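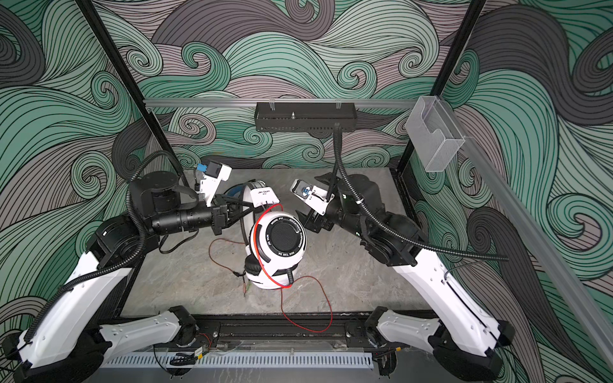 Open house at the Martens School, Erkosdale. Monday night, raining, parking lot full by the time the doors opened. Parents in wet coats holding folders. Everybody wants the same thing: a seat in ninth grade, and some idea of what it costs.

The school takes 215 students in all. Small, and it likes being small. Two ways in. Either your kid comes up from the middle school at Zenau, or you apply cold in January and wait.

The cold route is the one people worry about. A form, a writing sample, a half day sitting in on classes. No entrance exam anymore, that went 2 years ago. Teachers I talked to were split on it. One missed the scores. Another said the writing tells her more in a page than the test ever did, and she reads evry one.
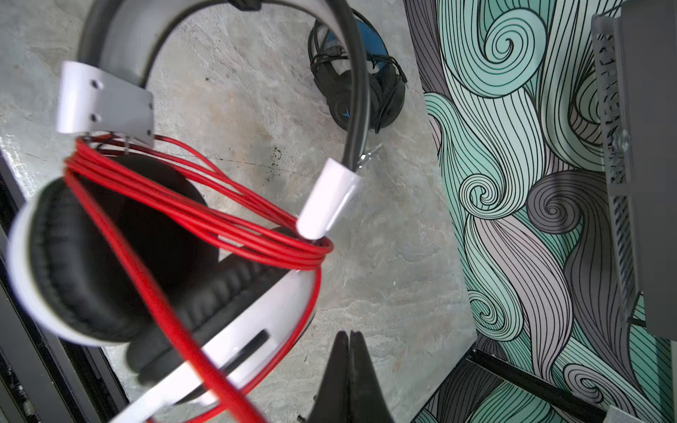
Then money. Tuition can be paid in 9 installments now, a change parents pushed for. The deposit still isn't refundable. A father in the back row asked why, got a polite answer, asked again. Same answer.

Aid comes through the Kutico fund, which covers 6 new students a year. Full rides, books included, bus pass to. Families apply seperately and the deadline is earlier than the school's own, so plenty of them miss it. It's on page two of the packet. Should be on page one.

Tours ran late. The library was the hit, mostly for the window seats. Next open house is in the spring, no date set yet.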